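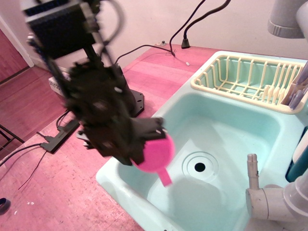
Damian Lehner wrote:
Limescale won't hold water back. If the kitchen sink drains slowly and the bathroom is fine, it is grease in the trap or in the first metre of pipe behind it. Take the trap off before you pour anything down.

hubert_k wrote:
Trap has been off twice. Clean both times. It is a Brosel bottle trap, fitted when the worktop was replaced. A full bowl takes around 7 minutes to empty. No smell, no gurgle. 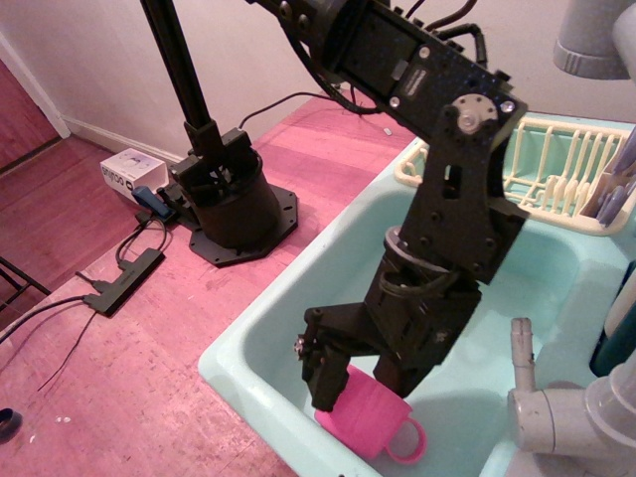 The waste pipe runs behind two cupboards and then through the outside wall. I measured the fall with a level and got 4 mm per metre, which seems low to me.

vlasta_m wrote:
It is low. You want 18 mm per metre at the very least on a sink waste. Grease settles in a flat run however clean the trap is. Re-clip the pipe first, then rod it from the outside end.

Damian Lehner wrote:
Disagree on the order. Rod it first. If you alter the fall with a plug of fat still in there, you won't know which job cured it.

vlasta_m wrote:
He wants it to drain. I don't think he minds which job cured it.

s_antunes wrote:
Also consider the bottle trap itself. They pass less water than a tubular one of the same bore. I changed mine for a Tiso P-trap and it needed 700 mm of new pipe to line up.
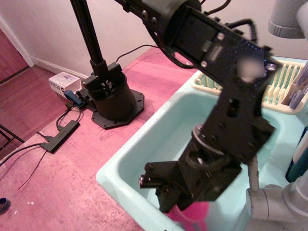 Check the washer on the inlet side while you have it apart. Mine had been fitted with the taper facing the wrong way and was sitting partly across the opening.

hubert_k wrote:
Washer is the right way round. Will rod it from outside and then lift the clips. Is push-fit all right for the new section, or solvent weld?

Damian Lehner wrote:
Push-fit, so you can get it apart again.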